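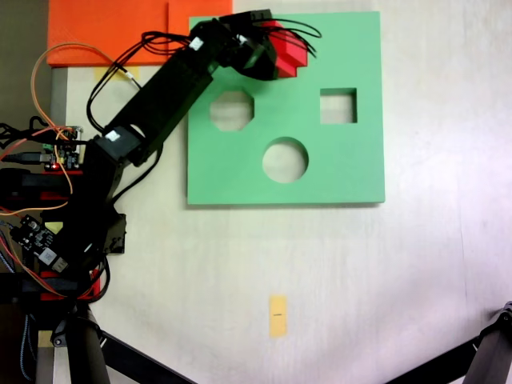 型はめタスクの模倣学習で最初につまずくのは、モデルの大きさより教示データの偏りです。Fovellで試したときも、学習を長くするより集め方を変えたほうがずっと効きました!そこで今回は、穴の手前で向きを合わせ直す「やり直し教示」の手順をまとめます。緑のボードには八角形、四角、丸の穴があり、赤いブロックをつかんだグリッパーがボードの上に来たあたり、ここからが腕の見せどころです。

手順1 通常の教示を集める
開始位置を毎回少しずらしながら、200本記録します。速さはそろえなくて大丈夫。

手順2 やり直し教示を足す
わざと穴から数ミリ外した姿勢で止め、そこから記録を始めます。少し持ち上げ、手首を回し、もう一度下ろす。この短い動きを417本集めました(地味ですが、慣れるとかなり楽しい作業です)。

手順3 混ぜて学習する
Parnonの設定ファイルで、二種類のデータを同じ割合で読み込むようにします。本数の差はサンプラーが吸収してくれます。

手順4 評価する
Mershaの評価スクリプトを1,000回まわします。手元では933回成功しました。失敗は、ブロックが斜めにかかったまま押し込んでしまう場合がほとんどです。似た失敗が続くときは手順2に戻り、その姿勢から始まる教示を追加してください。

なお、評価中はカメラの位置を動かさないこと。動かした場合はキャリブレーションからやり直しです。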